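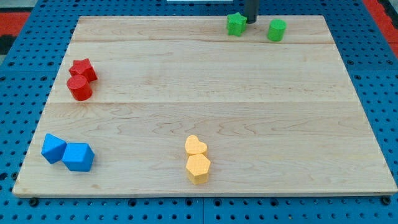
Broltgate Family Playroom
Block Table Checklist, with comments
Monday, January 18, 2021
Checked by: Unnur Sveinbjörnsson
Next check: November

Good morning, everyone, and thank you for leaving the table clear of coats so I could get at it properly. I've gone through the usual list and written down more than the form has room for, as I always seem to do, so please bear with me (and do read the part about the seams, even if you skip the rest).

1. Board, top surface
OK. I ran a bare hand over the whole top, with the grain and then across it, and didn't catch a single splinter. The pale wood does show crayon, so a damp cloth first, please, and leave the scrubbing pads in the kitchen!

2. Seams between the planks
OK, but watch. Both seams are closed along their full length. I drew a fingernail down each one and it snagged slightly near the left end of the lower seam. Preben Hjaltested has promised to go over that spot with fine sandpaper before the Bilton group comes in.

3. Front edge and corners
Needs attention. The edge is smooth, but the corners are square, and square corners and toddlers make me nervous. I would love to see them rounded a little. Until then, corner guards on for the under-threes, off again for the older ones, who only pick at them.

4. Blue base with the holes
OK. Panels lie flat and the joints don't lift when pressed. Crumbs do get down into the holes, so vacuum with the narrow nozzle. I fished out 2 beads and a good deal of what I hope was cracker.

5. Board steady on the base
OK. Leaned on each corner with my full weight, no rocking.

6. Green blocks, star and cylinder
OK. I pressed hard on all five points of the star, and none of them is cracked or soft. The cylinder is sound as well, and stands nicely on its flat end. Both are well over the size of our choke tester. Wash in warm soapy water and dry with a towel.

7. Rest of the block bin
23 blocks checked, 3 set aside for chips. They are in the envelope on Ívar Kragh's desk, and I'd be grateful if they stayed there until he has had a look.

8. Floor nearby
OK after sweeping. Please sweep right up into the corners, where the bits collect.

Still to do
Sand the lower seam: Preben
Order corner guards: Ívar
Find the lid to the block bin: whoever had it last, with my love

Signed, U. Sveinbjörnsson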